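Subject: Re: [chores] Can they clean a house yet?
Date: August 4, 2026

> I read again that household robots are "two years away." I read
> the same thing when I bought my first robot vacuum. Does anybody
> on this list know of a machine which can do one ordinary chore in
> an ordinary home, with no person standing ready to help?

My short answer is no, but I would like to separate the chores a little.

Floors are mostly solved, if you pick up the small things first. Our Haler vacuum runs every night and it asks for help maybe once in a week. Picking up the small things is the part which is not solved. A scrap of something on the floor is easy for a child of 6, and for a machine it is still a project.

The people who work on this now collect examples from humans. You take a gripper in each hand and do the job yourself, in real rooms, with railings and furniture which was not chosen for the purpose.

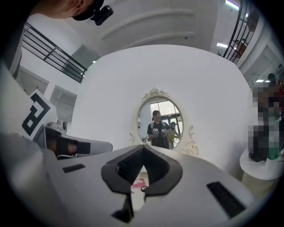 I tried such hand-held grippers for one afternoon, and it changed my opinion in both directions. With two fingers and no feeling in them, I was slow like a beginner. I could still do most of what I wanted, so I think the hand is not the main problem. The main problem is to decide what to do when the thing is not where you expected. Mirrors and lamps also make trouble, as a man from Plirau wrote here before.

For the shop floor I am more hopeful. At my work we have a Clorken arm which loads parts into trays. In July it did 1,425 trays and stopped 7 times, always for a part lying upside down. But somebody prepared the table for it, the light and the trays. No home is prepared like this, and I would not want to live in one.

I will test the Lobo folding machine in September and report to the list. I expect towels yes, shirts no.

Regards from a long-time reader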